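Chapter 4
What a Standard Can and Cannot Promise

In December, a buyer for a chain of care homes asked the sales staff at Okach whether their household arm was "compliant." Yes, they told her. She asked what it was compliant with and got a PDF, 50 pages long, with a certificate number on the front. She read all of it, which makes her unusual. On the second to last page she learned that the certificate covered the power supply.

The power supply was probably fine. Nothing in the document said whether the arm should be trusted to tidy a bedroom while someone was in it.

This chapter is about rules for robots that work in homes: who writes them, what they measure, and how much weight you should put on them. My own view is that most of them deserve less weight than they get. You're free to disagree, but you should be able to say why by the time you reach the exercises.

Start with the phrase "tested in realistic conditions." It shows up in nearly every set of voluntary guidelines I've read, and very few of them define it. The Starnside Code, which we will use throughout Part Two, runs to 541 clauses and uses the word "realistic" without ever saying what it means. A tester who wants an easy day can pick a light object, a clear surface and an open container, and call the result a household test. Another tester can clutter the same room until the machine fails every time. Both can quote the same clause.

Soft toys are a popular choice. They forgive a grip that would crush a peach or drop a mug, and they don't cost much to replace. There are good reasons to start with them, especially with a new hand or a new operator. The trouble comes when a report written about plush fruit gets read as a report about fruit.

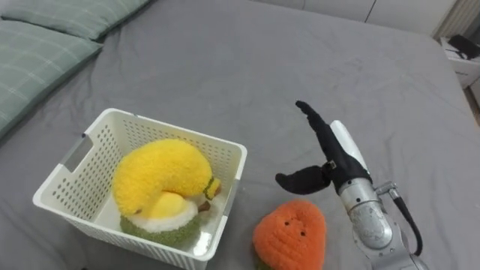
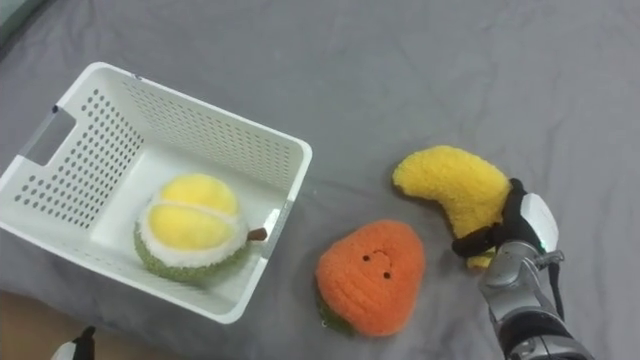
Figure 4.1. Plush toys, a perforated basket and a robot arm on a gray sheet. In both pictures the green and yellow toy is in the basket and the orange one is outside it.

Look at the figure and ask what you could put in a test record. You could write down where each toy is. You could write that one picture has the gripper open over the orange toy and the other has the hand holding a banana. You could not write down a success rate, or how hard the fingers press, or what the arm does when a person reaches in. Plenty of published reports make claims of that last kind with no better evidence than a pair of stills.

Kwabena Atinga, who spent years reviewing safety files at Bradudley, used to send reports back with a single question in the margin: "Says who?" He once went through a file listing 635 completed trials and found no definition of "completed." Did a toy dropped on the rim count? What about one that the operator nudged into place? The authors couldn't agree among themselves.

None of this means standards are useless. A good clause on emergency stops has a number in it, a method for measuring that number, and a name for the person who does the measuring. Clauses like that are dull to read and hard to dodge. The Ndung'u checklist, covered in Section 4.3, has several. It also has some that amount to a wish that everyone be careful.

As you read the sections that follow, keep a pencil handy. For each rule, mark the words that could be stretched, then write down the laziest test that would still pass.

4.1 Who Writes the Rules

Voluntary codes are mostly drafted by the companies that will later be judged by them.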